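Company > Who we are > About Monilance

About Monilance

By the Monilance office, April 2, 2023

Reading time: 4 minutes

Monilance is an independent adviser for long-term care insurance and disability cover. We work from Flenwood, in two rooms above the old post building, and we help people who want to insure themselves against the cost of care, or who already have such a policy and are not sure what it will pay. We don't issue policies ourselves. The policies come from insurers, and our work is to compare them, explain them and stay with the client when a claim must be made.

The company began under the name Delorme, as a small desk for pensions and life cover. At that time, care cover was only a side matter for us. But again and again clients brought us a care policy which a parent had bought many years before, and asked what it meant. Often the answer was not easy to find. The conditions were written in long sentences, the definition of "severe disability" was on one page and the exceptions on another, and the family had to decide something in the same week. We learned this subject slowly, policy by policy, and after some years it became the main part of our work. Then we changed the name also.

Today we are a team of 8. Five of us are advisers, two look after claims, and one takes care of the office and the post. Together we speak four languages, and you may ask for an appointment in any of them, although the written summary is made in English.

What we do for a new client

The first meeting takes one hour and costs nothing. We ask about your age, your health, your savings and the people who could help you at home. We also ask what you already have, and many people have more than they think — an employer scheme, a rider on a life policy, or a small disability benefit inside a mortgage. Please bring all the papers, also the old ones.

After this meeting we write a summary of two pages. It says what you are covered for today, what is missing, and which kinds of policy could close the gap. If we think that you don't need a new policy, we write this too. Within 24 hours after you accept the summary, we ask the insurers for their offers, and when they have answered we sit together again and read them line by line.

We pay special attention to three points. One is the waiting period, that is, the number of days between the start of the disability and the first payment. With some plans it is 93 days, and a family has to bridge this time with its own money. Another point is how the benefit grows. A monthly sum which looks sufficient today can be rather small when you are eighty, so we always calculate it with and without an increase. The last one is the question who decides that a person is disabled, and how often the assessment has to be repeated.

Help with claims

A claim for care benefit usually comes at a difficult moment. The person is ill, the children are tired, and the form has many pages. Our claims colleagues fill in the form together with the family, request the medical report and check that everything is complete before it is sent. If the insurer refuses, we read the refusal carefully and tell you if an appeal has sense or not. For clients who bought their policy through us this service is free, and for others we charge a fixed fee of 100 pounds for each claim.

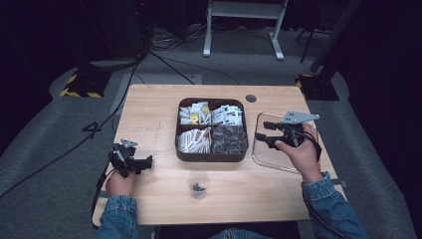 We can also visit you. Twice a month one of our advisers goes to Karnorard, where we have the use of a meeting room with a lift and a wide door, and for people who can't leave the house we come to the home. In July the office in Flenwood is open only in the mornings, but the claims line is answered the whole day.

How we are paid

When you take a policy through us, the insurer pays us a commission. We tell you the amount in writing before you sign. If you prefer to pay a fee instead, the commission is given back to you as a lower premium, where the insurer allows it. Our advisers have a fixed salary and it doesn't depend on which policy you choose.

Meeting us

You can write to us, telephone, or simply come up the stairs during opening hours. There is a bell at street level for those who need the lift, and a colleague will come down to open the side entrance. If a son, a daughter or a neighbour wants to come with you, they are welcome, and we are glad to explain everything a second time.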